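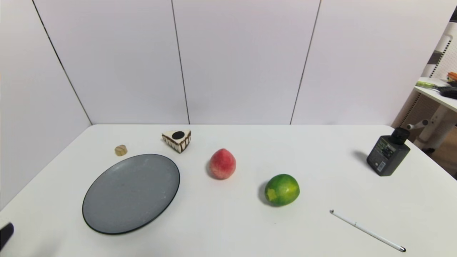 *Plate, cake slice, peach and a green citrus fruit on the practice table, Restville.*

I have worked at the Malabanan kitchen in Restville for long enough to have been trained on three different tray lines. We make meals for schools, two clinics and a home for older people, 2000 trays on a full day. In February the company signed with Briltdale to bring in robot arms for plating, and since then a good part of the day shift has spent hours at a white table, guiding an arm while it learns to put food on a plate.

I am in favor of the arms. I want to say that early, because what follows is a complaint and people tend to hear a complaint as a vote against. Plating is hard on the body. You stand in one spot, you turn from the hips, and you place the same item in the same corner of the same tray until the cart is full. I have had both wrists in braces. If a machine can take the fruit and the dessert, it should have them.

My complaint is about how the work at the table is being counted.

Here is how it goes. A person sits down, takes the controls and moves a peach to a plate. Then it gets moved back and done again from another spot. A good run is saved and a bad run is thrown out. The target is 126 saved runs in a shift. It sounds light next to the tray line, and for your back it is. For your eyes and your patience it is harder. Round fruit rolls. A slice of cake has a narrow end and a wide end, and where you take hold of it matters a great deal. After lunch most of us slow down, and the number does not.

On the payroll system, called Pravodum, this time is entered as "light duty." That is the code for people coming back from an injury. It pays the base rate, without the line premium. So a person who moves from the line to the table to teach the machine her job takes a cut for doing it. Over a month mine came to 81 dollars. Some people will say that is a fair price for a chair. I have heard that from two supervisors and one coworker, and I understand it, but I think it is wrong.

The company is buying something from us at that table. The arm comes with motors and software. It does not come with knowing that you go in low on a peach so it stays put, or that the cake should face the same way on every tray because the clinic patients notice. We know that from doing it. When I steer the arm, that knowledge goes into a file and the file stays after I go home. It will still be there if I quit. I don't see how that is light duty. On any other job, a person who trains new workers gets a trainer's rate, and Malabanan has one. It is in the handbook. It was used last year when the night crew was hired.

The second thing is what happens later. Management has told us that no one will be let go this year. I believe them about this year. They have also said that positions will be "adjusted through normal turnover," which means that when someone leaves, the spot closes. The people who remain will watch the arms, clear jams and load the bins. Those are real jobs and I would like one. But there is no list of them, no pay grade, and no word on who gets first pick. The hours at the table ought to count toward that. Someone with 300 hours on the controls should be ahead of an outside hire with a certificate.

I have also heard from the other side, mostly at break, from people who refuse to go to the table at all. They say we are digging our own hole. I don't agree. If we all refused, Briltdale would do the runs somewhere else with other hands, and the arms would arrive anyway and be worse at the work. Then we would be the ones picking fruit up off the floor behind them. I would sooner be in the room.

So my request to Malabanan is short. Make a separate code in Pravodum for table work and pay it at the trainer's rate, back to February. Drop the afternoon target or lower it. Write down the new jobs and what they pay before the first arm goes on the line, and let the people who taught it apply first.

The tray line starts at 5:30 tomorrow and I am on desserts. In the afternoon I am back at the table.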